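My shoulders hurt and I blame candy

I've been helping out in Ramesh Chaturvedi's workshop since August, and people keep asking me what I do there all day. I pack snacks. Well, I hold a pair of controllers and make two arms pack snacks, over and over, so that the arms can learn to do it without me. The whole thing is called Plerkow (Ramesh named it, please don't ask me how to say it) and we record at 30 demos a session, with a break somewhere in the middle if I whine enough.

I figured I'd be great at this. I play a lot of games! My first morning I got 6 usable demos and wanted to go home. You don't realize how much your fingers know until you have to do everything through a pinch that opens and closes. I'd come in at an angle, close too early, and push the bag clear across the table.

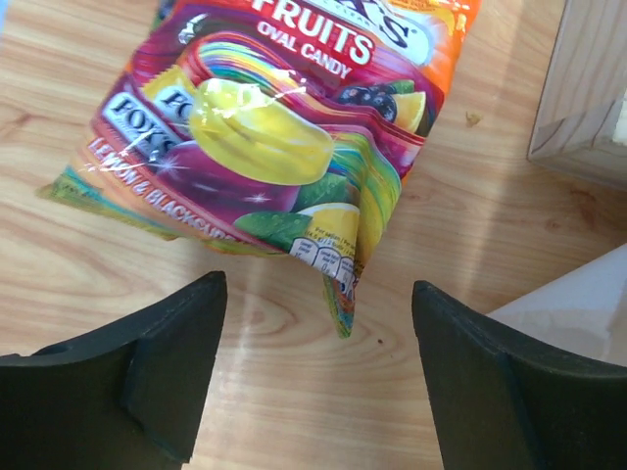 The thing that helped most was slowing down before the grab. Ramesh kept telling me to line up first and squeeze second, and I kept nodding and then squeezing first. He also wants every demo to look like I meant it. If I hesitate or wiggle around hunting for a grip, that goes in the recording too, and then the robot learns to wiggle. He showed me one trained on my early stuff and it did this little nervous shuffle over a bag of chips that was so clearly me – I was mortified.

So now I pick a corner or a crimped edge and commit to it. Puffy bags are the worst. They look easy, but they roll away from you or they fold up and you lose sight of what you're holding. Candy bags with some weight in them are nicer, although shiny wrappers are a pain on the camera view. Sometimes all I can see is glare, and I just go by where I think the edge ought to be. 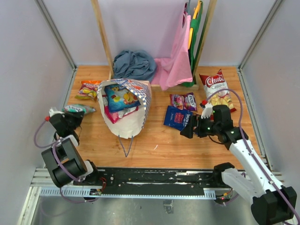
Both arms on snack duty, with the paper bag in the middle.

Using both arms at once took me another 2 weeks to get comfortable with. My left hand is basically decoration in normal life, so the left arm used to sit there doing nothing while the right one did all the work. Ramesh threw out a whole batch over that. Fair enough, I guess.

My best session so far is 39 keepers, and yes, I know that's more than 30, I stayed late. I was on a roll and I'd had a lot of coffee. Next up he wants me folding shirts, which I can barely manage with my own hands – so if anyone has stretches for the spot between your neck and your shoulder blade, leave them in the comments please.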